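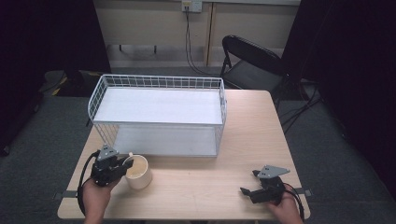

*White wire shelf, two levels, with a cream mug standing in front of the lower one.*

## The small shelf and its large promises

The Plusska catalogue has 99 things in it for putting other things on. I went through it with a pencil one wet afternoon, looking for the point at which a shelf stops being a shelf and becomes a "surface solution", and I think it comes on the page with the wire ones. They are white, they stand on a worktop or a table, and according to the text beside them they will double your usable space.

I have had a wire shelf of this sort before, and it did not double anything. It gave me a top deck, where I put the things I liked looking at, and a bottom deck, where everything else went to be forgotten. When I moved house I found a jar of mustard seeds under there that I had bought twice more in the meantime.

So when Bohumila Kopecký told me that a two-level shelf had sorted out the mugs in her house in Avcombe, I asked if I could come and be rude about it. She said I could as long as I brought milk.

### What the sums say

The argument for a small shelf is simple. A table has one surface, you add a second one above it, and now you have two. Shops adore this argument. It is true of multi-storey car parks.

A mug, though, is not a car. It needs its own height, plus enough room for a hand to come in from the front, get round the handle and come out again without knocking the rim on the panel above. Most people, faced with a low gap and a full mug of tea, simply put the mug down in front of the shelf. Svetozár Kopecký, who shares the house and the mugs, does this every morning. His wife does it too but would rather I had not noticed.

That strip of table in front is where the sums go wrong. The shelf takes up its own footprint, and then it takes up another mug's depth, which nobody had budgeted for. On a deep table pushed against a wall you may never feel the loss. On a narrow one you have bought yourself a smaller table with a railing.

"But it was a mess before," said Bohumila, and I believe her. I am only asking whether it was the shelf that cleared it up, or the fact that on the day she bought the shelf she also took a box of old crockery to the charity shop in Druncombe. She thought about this for longer than I expected and then cut the cake.

### In fairness to wire

There are things to be said for it. A wire back and sides let you see what is in there, at least from the front, and they don't hold dust the way a solid box does. Where the mesh comes up a little higher than the top panel you get a low rail, and a low rail is useful. It stops a stack of saucers from being nudged off the back, and it gives a tea towel somewhere to hang, although that then covers the wire you paid to see through.

A flat panel on each level is a real improvement on bare wire. My old one had no panels, only rods, and anything with a narrow base stood on it at a slant. Egg cups were hopeless. If you are going to buy one of these at all, buy one with proper flat levels, and take your own mug to the shop. I mean this. Put it in the bottom, take it out again with your usual hand, and see whether you swear.

Rounded corners are worth having too, particularly if you have children or walk about the kitchen in the dark. I will not be taking questions on how I know.

Cleaning is less cheerful. The catalogue says "wipes clean", and so it does, one little square at a time. Svetozár puts theirs in the bath in November, when the rest of the kitchen gets its yearly going-over, and uses the shower head on it. He is very pleased with this method. Bohumila would like it known that she cleans the bath afterwards.

### The bit underneath

My main complaint is with how we have all come to think about tables. Somewhere along the way a clear stretch of wood turned into waste. The magazines (this one has done it, I checked) show a bare tabletop as the "before" picture, then fill it with trays and tiers and call that tidy.
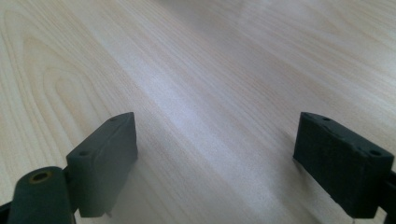 *Light on the tabletop. The looped grain is on the left, the glare nearer the middle.*

I went to see Morrison, the furniture workshop at the Druncombe end of the bypass, to ask what they made of it. They sell tables, so you may weigh their opinion accordingly. The view there was that people spend a long time choosing a pale top for its grain, running a hand along the samples and asking for the one with the arches in it, and within a month they have parked a toaster on the best part.

I had assumed this was sales talk until I looked at a pale top properly, with the light coming low across it. The straight lines go off at an angle and you hardly see them, and then at one side they bend into these long nested loops, one inside another. In the strong light half of it bleaches out altogether. It changes as you move your head. I would not pay 3,000 pounds for it, the figure on the largest table in Morrison's window, but I can see why a person would be sorry to put a rack over it.

There is a practical side as well. Metal feet on a light surface want watching. A small shelf gets shoved back and forth more than its owner thinks, and a bit of grit under one corner will do the rest. Felt pads cost next to nothing. Neither the catalogue nor the shop mentioned them to me, and I asked in both.

### Would I have one?

Bohumila put this to me on the doorstep, having sat through two hours of my objections with good grace. I said that I might, in one case: if I owned a lot of small flat things, such as saucers, tins of tuna or those little dishes people bring back from holidays, and if I had a deep table with its back to a wall. Saucers suit a low gap. They don't need any headroom and they don't have handles.

For mugs I would use hooks, or a cupboard, or have fewer mugs. I own four and have never run out, even at Christmas. She pointed out that this says something about my Christmases.

The wire ones are 30 pounds in the current Plusska list, and the shop claims to have sold 1,000 of them from the Avcombe branch alone. I would like to see where they all are now. My guess is that a good many are in sheds with plant pots on, and I don't say that as a criticism of them as shed furniture. Mine held seed trays very well until I gave it away.

The Kopeckýs are keeping theirs. Svetozár has since moved the tea bags to the top level and reports that he can find them, though by his own account he could find them before. I have posted them a packet of felt pads.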